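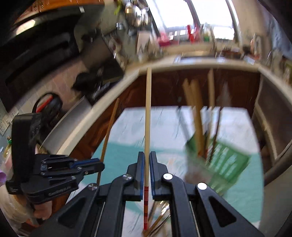

Table manners: what we learned from feeding 200 strangers at once
Speaker notes, Nathalie Marchand, 28 Jun 2018

Slide 1. Wait for the coffee queue to sit down. It won't. Start anyway.

Slide 2. Who I am. I ran the long lunch at Plengate, where two streets sat down at one table and tried to be civil. I had planned weddings before this. Weddings are easier, as the guests have at least been told whose side they're on.

Slide 3. The seating plan. We drew one up. It took 56 emails and lasted until the first family arrived and moved a bench. Pause for anyone here who has also drawn up a seating plan. They will be the ones not laughing.

Slide 4. Manners vary, part one. Slurping. In some homes it's praise for the cook, in others you'd be sent to the stairs. We had both homes on the same bench. (Tell the soup story. Keep it short, the soup was not short.)

Slide 5. Part two. Chopsticks. Don't stand them upright in your rice, it looks like incense at a funeral. I explained this to a man from Pacheco Road, who said he'd been using a fork for the past hour. Don't spear, don't point, don't pass food from stick to stick. Then admit that I've done all three.

Slide 6. Part three. Who eats first? The oldest person, the guest, the children, or whoever is nearest. At our table it was a dog from Visley. Move on quickly, his owner may be in the room.

Slide 7. The last dumpling. My favourite slide. Every culture I've sat down with has a rule for the last thing on the plate, and the rule is mostly that it goes cold while people insist. My grandmother cut hers in half, then cut the half in half. She once got a sprout into eight. Ask the room what their family does. Take two answers, no more. Last time I took six and lost the ending.

Slide 8. Money. The lunch cost us £473 over what we'd said it would. Most of that was bread. If you're planning one of these, order the bread, look at the number, and order less. The people at Cetov Hall still have some in the freezer and mention it when I ring.

Slide 9. What I'd change. Shorter grace (there were 2, and they overlapped). Name cards people can read without leaning into someone's salad. No speeches before the food, mine included. I'd keep the benches, because you can't get off a bench without talking to your neighbour.

Slide 10. Questions. If somebody asks about elbows, I'm in favour. If somebody asks about phones, say we tried a basket and it rang all through pudding. Finish by ten to, they need the room for yoga.

Contact: Nathalie Marchand, Plengate Long Lunch | © 2018 | Back to top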